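Lecture 6. Learning manipulation from simulated kitchens

Course notes, Robot Learning group. Notes prepared by Szabolcs Pap, with corrections from Noreen Duggan.

Last lecture we discussed how a policy can be trained by imitation. Today we look at where the training data comes from, and why a simulated kitchen can replace a part of the real demonstrations.

1. The problem

A real demonstration is expensive. A person must guide the arm, reset the objects and check the recording. In our own exercise last April, one student needed about 60 minutes for a small set of usable demonstrations. In simulation, the reset is a single command.

2. The Badstead method

The method we study has two stages. First, a person gives a few demonstrations in the simulator. Second, each demonstration is cut into segments, and every segment is stored relative to the object which matters in it. When the object is moved to a new pose, the segment is transformed together with it and played again. Only the runs that reach the goal are kept.

Please note that the layout and the surface textures are also changed between runs. This is called domain randomization. The policy should not learn that a stove always stands beside a beige counter.

3. What the method does not solve

Contact is still the weak point. The simulator computes friction between the finger pads and the object with a simple model, and a grasp that holds in simulation may slip on the real arm. Tomás Carroll will speak about this in the next lecture.

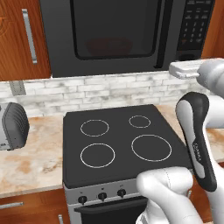

Reading time: 5 minutes

In a kitchen like this one, the fixed parts (stove, microwave, cabinets) give reference frames which do not move during one run. The tool at the gripper is different. Its frame must be updated at every step, and an error of its pose goes directly into the next segment.

Homework: write the transform of one segment for a tool which is rotated on the counter. Then explain in two or three sentences what happens if the new pose is outside the reach of the arm. Send your solution to Fergal McGrath before the next lecture.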